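Visit Report: Gendden Developer Open Day, Kamley Campus

Summary of the visit

Our office sent a delegation to the open day held in October by Gendden at its campus in Kamley. Gendden maintains the code hosting and build service used by our departments, and the open day gave customers a chance to see how the service is run, to hear which changes are planned, and to put questions to the teams responsible. The program ran from 9:00 a.m. to 4:30 p.m. A total of 129 visitors registered, most of them from public bodies, universities, and mid-sized software firms in the region.

This report records the main points of each session and sets out the matters on which a decision will be needed from us. Slides were promised to all registered visitors but had not arrived when this report was prepared.

Arrival and opening session

Visitors were received in the Weston Building, on the north side of the campus. Parking was limited, and those coming from the Kamley rail station were brought over by shuttle. Badges had been printed in advance. Guest network access required a separate form at the front desk, and the line there delayed the opening by 20 minutes.

The opening session reviewed the past year. Gendden reported that 1,547 organizations now keep code on the service, up from 1,115 at the previous open day. The company linked much of this growth to the import tool introduced last winter, which moves a project together with its open issues and review history. Our own departments used the import tool in the spring. Our experience was good for small projects and less good for those with long histories, where several older review comments lost their line references. We raised this during questions and were told that a repair script is being tested with a small group of customers. We have asked to be added to that group.

Build service

The second session was held in a ground-floor meeting room and covered Hartley, the build and test system that Gendden introduced two years ago. Hartley runs a set of jobs each time a change is submitted and reports the results beside the review. Until now, every job has started from a clean machine, and installing the required packages has often taken longer than the tests. The next release will allow a team to save a prepared machine and start its jobs from that copy.

The presenters ran the same project both ways on the screen. The clean start took just under seven minutes and the saved start took less than two. The project was a small one written for the session, and we would advise caution in applying these results to our own work. Saved machines will expire after 30 days unless a team renews them. Several visitors asked for a longer period, and the presenters said the limit had been set on security grounds and would be reviewed in the new year.

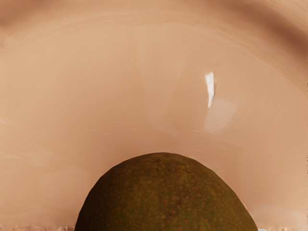 There was also a short discussion of queue times. Customers on the standard plan share a common pool, and waits in the late morning have been a frequent complaint. Gendden intends to add a second pool for jobs expected to finish in under five minutes. Teams will not need to change their settings, as the system will sort jobs by their past running time. New jobs with no record will go to the main pool for their first ten runs.

Tour of the operations floor

Visitors were taken through the operations floor in groups of 12. Telephones and bags were left in lockers at the entrance. The floor is staffed at all hours in three shifts, and the outgoing shift writes a handover note that the incoming shift must sign before the first group leaves. Our guide showed us a blank copy of the note. It is a single page and asks for open incidents, planned work, and anything the writer is uneasy about, including matters that have not triggered an alarm. Our support desk may wish to adopt something similar.

The tour did not include the machine rooms, which are at another location. We asked where backup copies are held and were told that there are two sites, that they are in different states, and that a full restore is rehearsed twice a year. A written summary of the most recent rehearsal is available to customers on request, and we have requested it.

Lunch and informal meetings

Lunch was served in the cafeteria from noon to 1:00 p.m. Tables were marked by topic, and our delegation divided between the tables for accessibility and for account management. At the first, we learned that the review page will soon be usable by keyboard alone, including the side-by-side comparison view. At the second, the main concern was the removal of accounts after staff leave. Several organizations still do this by hand, as we do.

Changes to access and pricing

The afternoon session dealt with sign-in rules and plans. Sign-in with a password alone will end for all accounts that can approve changes. Accounts with read access only will have a further six months. Hardware keys and code-generating applications will both be accepted. Text messages will not.

On pricing, organizations with more than 1,000 accounts will move to a yearly agreement in place of monthly billing. We are below that figure at present, although the planned addition of contractor accounts could bring us above it. The new agreement includes a named support contact and a four-hour response time for serious faults. It does not allow the number of accounts to be lowered during the year.

Matters for decision

A decision is needed on whether contractor accounts should be placed under our main agreement or kept separate. The finance office has asked for a recommendation before the next budget round.

The security office should confirm which second sign-in method will be issued to staff who approve changes, and whether spare keys will be held at each site.

Department leads are asked to name one project each for the trial of saved machines in Hartley. Projects that handle personal records should not be put forward at this stage.

Gendden expects to hold its next open day at the same campus. Registration will be handled through the account page, with a limit of four visitors per organization.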